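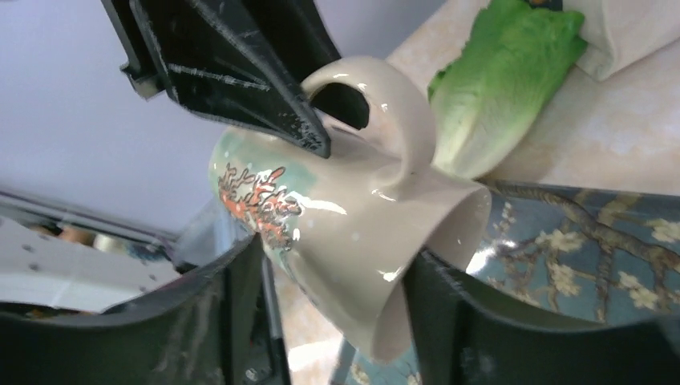 Search this forum Search Advanced

Can a machine do my dishes yet? (the whole job, please)

mulchandmarmalade wrote:

Hi all, longtime reader, and I talk too much so get comfortable. My sister and I have been going back and forth since April on whether a robot that does the kitchen is something we'll both live to own. She says five years. I say we'll still be scrubbing pans when we're ninety (I've had the same dish brush long enough to be fond of it!). I don't mean a dishwasher, I've got one of those. I mean the thing that clears the table, knows the lettuce goes back in the fridge and the mug doesn't, and leaves the good placemats alone. Are we anywhere close?

Lowgear37 wrote:

Closer than you'd think, and further than your sister thinks. I work in a shop that makes cabinet hinges, and we have 2 arms on the packing line. They're wonderful at it. Same part, same tray, all shift long, and I wouldn't want to go back to doing it by hand with my wrists. But somebody put the trays in turned the wrong way one morning and the whole line sat there with its light on until I walked over. Your kitchen table is turned the wrong way every day of the week, if you see what I mean.

tansy_b wrote:

I'm with the sister! Picking up a mug used to be a big deal and now it's ordinary. Handle up, handle sideways, rim pointing at the floor, shiny glaze, bumpy glaze, they get hold of it.

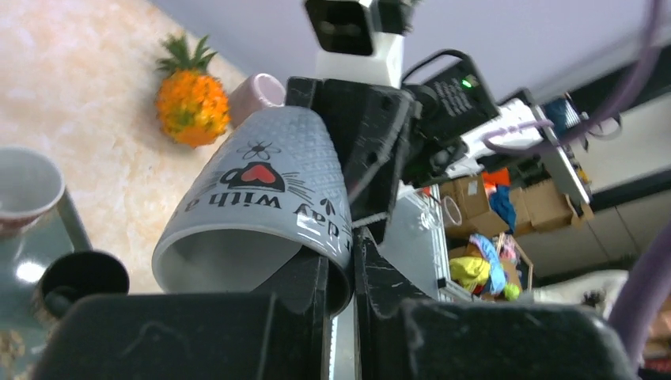

And once you can pick up any old mug, you're most of the way to clearing a table, it seems to me. The rest is practice. I remember people telling my mother the microwave was a fad, and she warmed up her coffee in one every day for the rest of her life.

Lowgear37 wrote:

Tansy, I love the spirit, but holding a mug and doing the dishes are two different jobs. Is it dirty? Is there still an inch of tea in it? Does it go on the top rack, or is it the hand-painted one your aunt gave you that never goes in the machine at all? Our arms cost plenty and they have never once had to wonder about an aunt.

Murkard wrote:

Money is my sticking point. Say one turned up tomorrow for $4,000. I'd want it to do the laundry too, and find the other sock. My robot vacuum (named Lema, the kids chose it) is a dear little thing and I'd miss her, but I pick up the whole floor before she can clean it, so I'm not sure which of us is the help.

tansy_b wrote:

Okay, the vacuum is fair. Ours eats shoelaces. I still say five years, but I'll give you that it might be slow, and I wouldn't mind slow. If it took all night over one sinkful while I slept I'd be thrilled.

mulchandmarmalade wrote:

Oh, all night is a lovely thought, though I'd lie there listening for a crash. I read all of this out to my sister over the phone and she wants it known that she's sticking with five. Murkard, what do you do about rugs with fringe? Ours gets chewed something awful.

Murkard wrote:

Fold the fringe under and put a strip of rug tape on it. Works on ours, except by the door.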